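Waketti bench notebook, cell 14
6th August
Entry by D. Arruda. Copy to Danilo Sarmiento.

Purpose of the session: scheduled care of the two-handed cell at the sink station, following the fault log for July. The log records 91 stops in 1000 cycles on the left hand, all of them at thumb closure. The right hand was within its limit and was treated as routine.

Before any cover was opened the arms were placed in service hold and the enable key was removed and entered in the key book. The wrist clamps on both sides were checked with the short torque driver. One screw on the left clamp took a quarter turn before reaching its setting. It has been marked with paint pen and is to be checked again at the next visit. The right clamp required no adjustment.

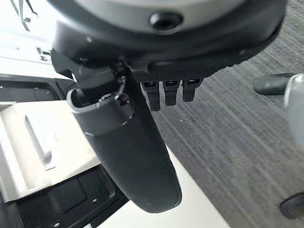 Cleaning was carried out with a dry brush first and a lint-free cloth afterwards. Solvent is not to be used on the finger shells. The Plukesholm instruction sheet still permits it, and the sheet is to be amended. Particular attention was given to the joint between finger and bracket, where grit had collected under the collar on the left hand. None was found on the right.

The cable run of each wrist was then flexed by hand through its full travel while the signal was watched on the service laptop. The left thumb channel dropped out twice near the end of travel. The lead was reseated and the test repeated, with no further loss. The lead has a Morkeo part label dated from the previous refit and will be replaced when stock arrives, whether or not the fault returns.

The wrist views were reviewed next. Exposure on both had been left on automatic. Movement blur is considerable when the arm travels past the slatted rack, and this makes the recordings of little use for judging finger position during approach. A slower approach speed was entered for the wrist check only. The production speed is unchanged.
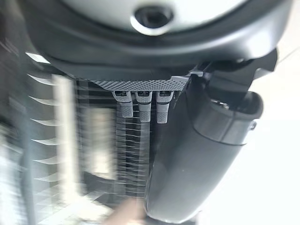
Danilo Sarmiento has asked that the exposure be fixed as well, on the grounds that a slower approach alone cured nothing on the Serrano cell, and that both values be written on the cell card so that the night shift does not restore the defaults. Agreed. Exposure is to be locked at the next opening and the card reissued.

Zero positions were taken after the cables were closed up. Both hands were brought up in front of the double sink, thumbs inward, and held there for the reading. The left thumb was outside tolerance and was zeroed again. The remaining joints were accepted as found.
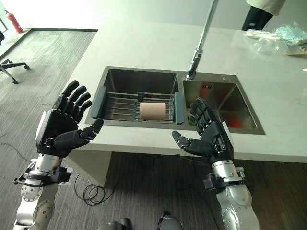 The stored values were saved under the cell number, and the old file was kept with the suffix "July". A run of 400 empty closures has been set up for each hand, to be started once the key is returned. Pick trials with the roll and the drying rack are not to resume until that run has been read and signed.

Outstanding:
Left thumb lead, replacement on order.
Left wrist clamp screw, recheck.
Exposure lock and new cell card.
Amendment to the cleaning sheet.

Key returned and entered in the book. D.A.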